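Plallura Community Trust
Clothing Reuse and Repair Programme
Progress report to the grants panel
12 months of funding, second interim report
May 12, 2026

Summary

The programme remains on schedule against the work plan agreed at the start of the grant. The sorting room at Mikov Street is in full use, the repair sessions have moved to their permanent home, and the agreement with the Dong Road hostel has been signed. One item, the purchase of a second industrial sewing machine, has been delayed and is explained under Spending.

Collection and sorting

Donations are now received at both of our sites. Following comments on the first interim report, we have changed the way items are graded on arrival. Garments were previously divided by type and only later checked for condition, which meant that a good deal of staff time went on folding and shelving clothing that could not be passed on. Condition is now checked first. Anything that needs more than 90 minutes of repair goes to the fabric bank, where it is cut for patches or offered to the textiles course at the college.

Hats, scarves and gloves continue to arrive in larger quantities than we had planned for. They take up little space, but they are awkward to store and are easily missed when parcels are made up. A separate run of shelving has been set aside for them, and the parcel checklist has been altered to include headwear as a line of its own.

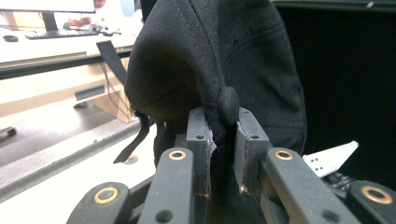
Demand for winter accessories fell in April, as expected, and the remaining stock has been boxed for the autumn. The hostel has asked that lighter items be kept available through the summer for residents who work outdoors, and this has been agreed.

Repair sessions

Sessions are held on 2 evenings each week. Attendance has been steady, although the later session is noticeably quieter and we are considering an earlier start. Participants have asked for more time on zips and linings and less on hand embroidery. The outline for the next term has been revised to reflect this.

The loan scheme for basic sewing kits has worked less well. Several kits have come back incomplete, and the label marked "Broken" was being used for everything from a blunt needle to a missing pair of scissors. A short return form has been introduced – it asks the borrower to say what is missing or damaged – and early returns under the new system are more useful to us.

Spending

Expenditure is within budget under every heading except equipment, where the sum set aside for the sewing machine is unspent. The supplier withdrew the model we had chosen, and 2 fresh quotations are awaited. We ask the panel's permission to carry this amount into the next period. Transport costs were slightly lower than forecast.

Next period

Work will concentrate on the autumn stock plan, the revised session outline and a review of opening hours at Mikov Street. A draft of the review will be sent to the panel with the final report.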